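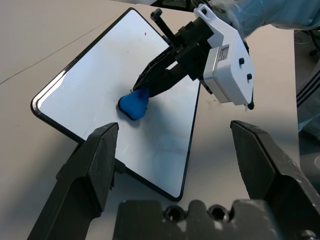 When I moved to Furkdale in January, I knew four hundred English words for chemistry and perhaps ten for the kitchen. I could explain a reaction at high temperature, but I could not ask my landlady for a sieve. So I signed up for the evening class above the old Foretti shoe shop, and there I met the teacher who has changed the way I think about learning a language as an adult.

Onyekachi Lawal does not begin with grammar. She begins with the hands. In the first lesson she gave to each of us a piece of modelling clay and told us to make something from our childhood home, and to talk while we were making it. It could be badly made, she said, and the English could be badly made too. I made a coffee pot. My neighbour at the table, Washington Siqueira, made a dog which he said was a bus.

I was a little offended, I must admit. I am a grown man with a diploma, and I had paid for the whole term. But after half an hour I noticed that I had spoken more English than in the whole week before. When the fingers are busy, the part of the head which is afraid of mistakes seems to be busy too. "The handle is falling," I said, and then "the handle fell", and Onyekachi said "it has fallen off", and I have never forgotten these three forms.

She came to this method by accident. For 8 years she taught in a secondary school in Poltbridge, from the textbook, with the pupils in rows. Then the school asked her to take a group of parents in the evenings. They arrived tired, many of them straight from work, and they looked at the book as one looks at a tax form. One evening she left the books in her car and brought potatoes and peelers instead. They made soup in the school kitchen and the lesson finished nearly an hour late.

Now her courses have 32 places and a waiting list. The students are divided into smaller groups, and each group has its own task for the month. Ours had to repair a chair. Another had to sew a curtain, and they argued so loudly about the word "hem" that we could hear them through the wall.

Not everybody is happy with it. Washington needed a certificate for his work at the Malinowski bakery, and in the examination there is no clay and no chair. He told me he felt very free in the class and very stupid in front of the practice paper. Onyekachi takes this seriously. In the last weeks of each term she goes back to the desk and the pen, and she is strict about it. We wrote formal letters until I was dreaming of "yours faithfully". Washington passed at the second attempt, and he still says that the first fee should be given back to him.

I asked her if the method works for all people. She thought about it for some time – she never answers quickly – and said that it works badly for those who already speak well with their hands. They show you the thing and feel no need for the word. With them she plays the opposite game. They must sit on their hands and explain to a partner how to tie a shoe, and the partner must do only what is said. I tried it with the chair. It took me 2 evenings to explain one screw.

My landlady has noticed the difference. We talk now in the kitchen, mostly about food and about the neighbours' hedge, and she corrects me without stopping her work. Last week she asked me to pass her the colander and I gave her the sieve. The colander, she told me, is the one with the big holes.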